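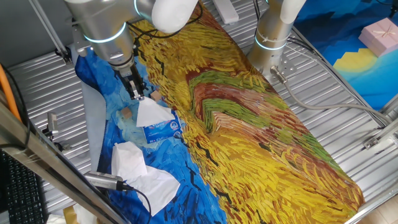 Print this page
E-mail this page

Speaker notes: Absorbency testing of household paper
Deepika Kamath, Sestport
Apr 2, 2020

Slide 1. Title. Thank Murray Beaulieu for the slot. Talk covers facial tissue and paper towel only.

Slide 2. Terms. Basis weight is mass per unit area. Capacity is water held per gram of dry sheet. Rate is time to full wetting. Pause here, people mix up the last two.

Slide 3. Conditioning. Sheets stay in the humidity room overnight before weighing. Lituvham skipped this in the first round and those results were dropped.

Slide 4. Sample set. 2877 sheets, 66 lots, 9 mills. Lots drawn by Clyde Pruitt. Do not name the mills.

Slide 5. Basket method. Drop the basket flat, start the timer at contact, stop when the last dry spot goes. Drain at a fixed angle. Tilt error is the largest single source of scatter.

Slide 6. Plot, capacity against basis weight. Slope flattens for the heavier sheets. Embossed towel sits above the line. If asked about ply bonding, refer to the Dewan report.

Slide 7. Limits. Tap water at one site. Single operator at Loremetti. Repeat planned for May with 200 sheets.

Slide 8. Questions. Milagros Baluyot has the raw weights.

E-mail this page | Print this page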